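시뮬레이터를 너무 일찍 떠나지 말자는 이야기

제어 소프트웨어를 만드는 사람들끼리 모이면 꼭 한 번은 나오는 말이 있습니다. 시뮬레이션은 적당히 하고 빨리 실물로 넘어가라는 말이지요. 저도 젊을 때는 그 말을 참 좋아했고, 후배들에게 꽤 자주 하기도 했습니다. 그런데 Flirnon이라는 작은 파지 계획 도구를 붙들고 두 해 가까이 지내다 보니 생각이 조금씩 달라져서, 오늘은 그 이야기를 좀 길게 해 볼까 합니다(차 한 잔 옆에 두고 읽어 주시면 좋겠습니다).

작년 12월에 저희는 블록 하나를 집는 아주 단순한 과제를 1,000번 돌렸습니다. 그중 18번이 실패했는데, 숫자만 보면 기분 좋게 넘어갈 만한 성적이었어요. 저도 보고서 첫 줄에 성공률부터 적어 놓고 퇴근할 생각이었습니다. 그런데 Tekle Woldegiorgis가 실패한 기록만 따로 모아 손목 시점으로 하나씩 다시 돌려 보자고 하더군요. 솔직히 귀찮았습니다. 그래도 같이 앉아서 보니, 블록이 비스듬히 놓인 경우에 자세 추정값이 180도 뒤집히는 일이 여러 번 있었습니다. 계획기는 그 값을 의심 없이 받아서 손목을 크게 돌렸고, 그러다 관절 한계에 걸려 멈춘 것이었지요.

저는 이런 오류를 실물에서 처음 만났다면 며칠은 엉뚱한 곳을 뒤졌을 거라고 생각합니다. 조명을 탓하고, 케이블을 탓하고, 보정을 다시 하고, 그러고도 원인을 못 찾았을 겁니다. 시뮬레이터에는 정답 자세가 늘 옆에 있으니 추정값과 나란히 찍어 보기만 하면 됩니다. 화면이 투박해도 상관없습니다. 배경에 무늬 하나 없고 그리퍼 손가락이 각진 회색 덩어리로만 그려져 있어도, 물체가 어느 쪽으로 기울어 있고 손가락 사이의 틈에서 얼마나 비켜나 있는지는 충분히 읽을 수 있으니까요. 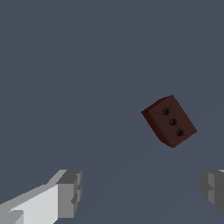 Hagos Fikre는 이 글의 초고를 읽고 생각이 좀 다르다고 했습니다. 시뮬레이터의 정답에 오래 기대면 정답이 없는 곳에서 무엇을 믿어야 할지 배우지 못한다는 것이고, Negussie 과제에서는 마찰 하나 때문에 계획기를 처음부터 다시 짰다고도 했습니다. 맞는 말이라고 생각합니다. 접촉이 시작된 뒤의 일은 저도 시뮬레이터를 그다지 믿지 않습니다.

다만 접촉하기 전까지의 일, 그러니까 인식과 좌표 변환과 경로 계획은 화면 속에서 훨씬 싸고 차분하게 고칠 수 있습니다. 저희는 이제 코드를 고칠 때마다 밤사이 600번을 돌리고, 아침이면 성공률보다 실패 목록을 먼저 엽니다. 뒤집힌 자세를 걸러 내는 검사는 다음 판에 넣을 예정이고, 로그 형식도 그때 함께 정리하려고 합니다.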